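Home Newsroom Products Stores Contact

Hegarty Opens Chinese-Language Reading Room and Shop Floor at Drollimard

August
By Montserrat Maldonado, Hegarty Press Office
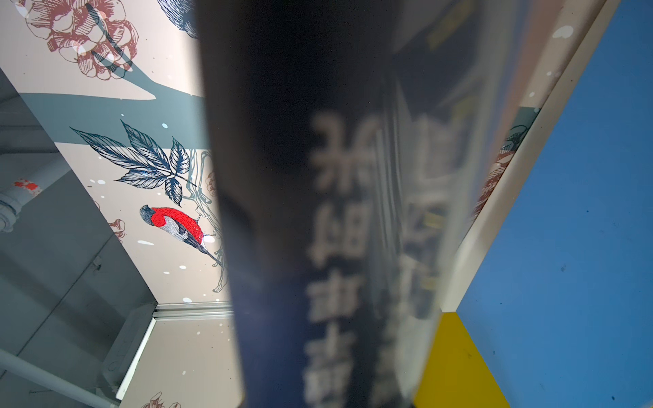
DROLLIMARD – Hegarty, the independent bookseller and stationer, will open a Chinese-language reading room and shop floor at its Drollimard store this August. The new department takes over the former stockroom on the second floor and will carry 2000 titles at opening, along with boxed sets, calligraphy supplies and greeting cards.

The room is the largest addition to the store in 11 years. It will be open during regular store hours, with the reading tables available until 8 p.m. Customers do not need to buy anything to use the tables.

Hegarty has sold a small selection of Chinese books at Drollimard for several years from two shelves near the front registers. Requests from customers outgrew the space. Parents asked for picture books and graded readers, and students from the evening language classes nearby asked for dictionaries and short novels. Those two shelves have now been cleared and will be used for travel guides.

"People were ordering one book at a time and waiting weeks for it," said Montserrat Maldonado, who manages the Drollimard store. "They wanted to pick the book up and look through it first. We had a stockroom upstairs with good windows and we were using it for old display stands."

About the room

Work on the space was carried out by Boleck, a local interiors firm. The stockroom shelving was removed and the floor was sanded and sealed. New shelving runs along two sides, with lower units for children's books set apart from the rest. A third side has been left free of tall shelving so that the wall decoration can be seen.

The wall has a pale cream background with line drawings of flowers, leaves and birds. One of the birds has a red breast and back and a long gray-and-black tail, and sits on a thin branch under a group of dark navy leaves. Boleck took the reddish brown of one of the large flowers for the seat cushions at the reading tables, and the navy for the section signs.

The lighting was changed late in the project. The first set of ceiling fixtures was too strong for customers reading glossy covers, and Boleck replaced them with shaded lamps. The change added two weeks to the schedule.

Seating is provided for 20 people. There is a bench with storage underneath for the children's area, and the aisles are wide enough for wheelchairs and strollers. The elevator next to the stationery department stops at the second floor.

What the store will carry

The opening stock includes fiction, history, cooking, art, children's books and language study. Titles are available in both simplified and traditional characters, and shelf labels are printed in Chinese and English. Almost 700 of the titles are for readers under 12.

Boxed sets and larger illustrated books will be kept at the end of the main run of shelves. Where a publisher ships a book sealed, the store will keep one open copy at the service desk whenever it can, and customers are welcome to ask for it. Sealed copies should be left in their wrapping until they have been paid for.

Stisine, a distributor of imported books, will supply most of the stock and will deliver to Drollimard twice a month. Special orders placed through Stisine can be collected from the service desk or sent to any other Hegarty store at no extra charge. Customers who have open orders with the front registers do not need to do anything. Those orders have been moved over.

Prices are marked in U.S. dollars on the back cover of each book. Hegarty gift cards and the store's member discount can be used in the new department. Used books are not being accepted for trade at this time.

Programs

A story hour in Mandarin will be held each week at 10:30 a.m. in the children's area. It is free and meant for ages three to seven, and an adult needs to stay with each child. Places are limited and can be reserved at the service desk or by phone.

An evening reading group for adult learners will begin after the opening. The group will read short stories, with vocabulary sheets provided in advance. The first story has been chosen and copies of the sheet can be picked up at the desk.

Beginner calligraphy sessions are planned for the fall. Brushes, ink and practice paper will be included in the fee, which has not yet been set.

"We have left some shelf space open on purpose," Maldonado said. "There is a request book on the desk. If enough people write down the same thing, we will order it."

About Hegarty

Hegarty sells new books, stationery and gifts. The Drollimard store also has a café on the first floor and a map and travel section.

Press visits to the room can be arranged before opening through Montserrat Maldonado at the Drollimard store. Morning visits between 8 and 9:30 are preferred.

Last updated: August, 4:15 p.m.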